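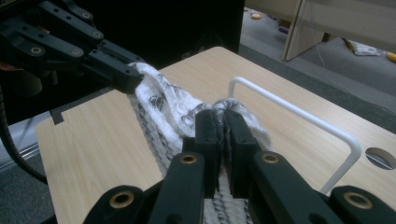
Bench notes, February – getting the iron out of the old cottons

Home | Notebook | Dye Recipes | Repairs | Contact

Filed under: Textiles, Stain Removal, Workshop Notes

4 min read

Back on the rust marks this morning, and I'm much happier than I was at the last entry. Quick recap for anyone in the Dorgate lot who hasn't been following: we've got a pile of printed cottons from the Stetville house clearance, mostly tablecloths and pillowcases, and nearly all of them have those orangey freckles you get when cloth has been folded up in a metal trunk for years. Ordinary washing does nothing to them. Bleach makes them worse (please, please don't bleach them, I had to bin two offcuts last month and they went a horrid mustard colour).

So, citric acid. I made up a fresh bath at 8 grams to the litre in the big enamel basin, tap water, hand-hot. I know the Saragih booklet says to go twice as strong but I don't trust these prints, the greys especially. Some of the old greys are really a thin black and they'll turn brown on you if you're rough with them!

Spot test first. I do it on the hem, a cotton bud of solution, then blot with white kitchen paper and look for colour on the paper. All of today's pieces came through except one pillowcase with a red border, which bled straight away and has gone back in the bag marked CLEAN DRY ONLY. I'll ask at Drerport whether they still do the fixative, the one in the squat bottle, but I'm not holding my breath.

Then the soak. I left the first batch in for 4 hours with a stir whenever I walked past, and I must say I walked past rather a lot. The small freckles had gone by lunch. The larger marks had faded to a sort of weak tea and I think a second bath will shift most of that. One has a proper ring round it with a hard edge, which makes me wonder if it's rust at all – could be old tea, could be glue. I've put a loop of blue thread next to it so I can find it again.

Rinsing is where I've been going wrong. I used to give them two rinses and call it done, and then they'd dry with a stiff, papery feel and I'd blame the water round here. It was acid left in the cloth. Now I rinse until a test strip dipped in the squeezed-out water matches the tap, and today that meant five changes for the thick stuff. Boring, but the handle is so much nicer.

Drying flat on towels, away from the radiator. No pegs, the threads along the selvedge are too weak and I've already got one tear to mend from being lazy about it.

Things to sort out:

- More citric acid. We're down to the last 200 grams and the tub from the supermarket costs silly money. Order code for the bulk bag is 856 in the Drerport list.
- New test strips, these ones are old and the colours on the chart have faded.
- Whoever borrowed the enamel jug, I'd love it back.
- Try a gelled version (methyl cellulose?) for single marks on pieces we don't want to soak all over. I've got a scrap of plain calico set aside for that.

Second bath goes on at half past two. If the grey holds I'll do the long tablecloth after that, and if it doesn't I'll be down at the kettle sulking.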